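Ristolness Shared Workshop
Arm build group: minutes of the meeting held Mon 6 November

Present: Orvokki Koivisto (chair), Bereket Gebreyes, Katherine Apaza, Radwa Fahmy (minutes)
Apologies: Kwok-wai Yang

1. Minutes of the last meeting
Accepted with one correction. Item 4 should say the bench supply belongs to Bereket and is on loan to the group until June. It does not belong to the workshop.

2. Matters arising
Key for the back cupboard: Katherine has had a second one cut. It is on the hook by the fuse box.
Old gripper fingers: still in the scrap bin. Orvokki to sort through the bin and keep any with good screw inserts.

3. Arm
Bereket reported that the shoulder joint has been rebuilt with the new bearing and the play is mostly gone. There is still some slop at the wrist. He thinks it is the horn screw on the servo and not the gears. He will put thread lock on it and check again before anyone orders parts.
The elbow cable was rubbing on the bracket and has been rerouted through the inside of the upper link. Katherine asked for more slack at the base because the connector pulled out twice last week. Agreed. Bereket to remake that cable 40 mm longer.
Radwa asked whether the arm should stay black or be repainted so it shows up better against dark things. Left as it is.

4. Gripper
The new fingers close evenly. The rubber facing peels at the tips when the grip is set high. Orvokki has a sheet of thinner rubber at home and will bring it in. Until then the grip limit stays at 70 percent for all users. Bereket has put this in the startup file, so please don't override it from the command line.

5. Play kitchen
This is now the main test setup. Tasks agreed for the next month:
Pick up the small metal pot and set it down on the counter.
Move the carrot from the counter to the large sink.
Clear the small basin one piece at a time.
The pot is the hard one. Katherine said the shiny side confuses the depth readings and the wire handle catches on the fingers. Radwa suggested putting matte tape on the pot. Bereket would like to try it without tape first. Agreed to run it both ways and write down which is which in the log.
Katherine raised the hanging utensils. She would like them left on the wall during runs so that the background stays the same from one day to the next. Agreed. Anyone who takes one down should put it back in the same place.

6. Software
The controller is on the version Kwok-wai set up before he went away. He sent a note saying the homing routine should be run after every power cut, including short ones. Radwa to print the note and tape it inside the lid of the control box.
The log has reached 2,053 entries. Many are duplicates from the night the script restarted itself. Katherine to clean these out and keep a copy of the original file.
Bereket asked for the top speed to be raised. Orvokki was against this while the wrist is loose. To be looked at again after the wrist is fixed.

7. Money
The group has spent $70 from this quarter's allowance, all on the bearing and cable. Serham have quoted for a replacement wrist servo. No order to be placed yet, see item 3. Radwa to ask Quintana whether they still sell the same connectors in small bags.

8. Safety and tidiness
The stop button had been left behind the parts drawers. It must be on the front of the bench whenever the arm is powered. Orvokki to screw down a mount for it.
Loose hair and sleeves: same rule as for the drill press.
Soldering at the arm bench is to stop. Flux was found on the counter of the play kitchen. Use the bench by the door.

9. Any other business
Katherine's neighbor has offered a second set of plastic vegetables. Accepted with thanks.
Radwa cannot take minutes next time. Bereket will do it.

Actions
Bereket: wrist screw, base cable
Orvokki: rubber sheet, stop button mount, scrap bin
Katherine: log cleanup, tape and no-tape runs on the pot
Radwa: homing note, connectors

Next meeting: to be set when Kwok-wai is back.
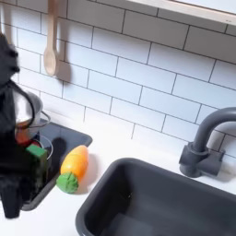 Item 5: the arm holding the metal pot at the small basin, carrot on the counter.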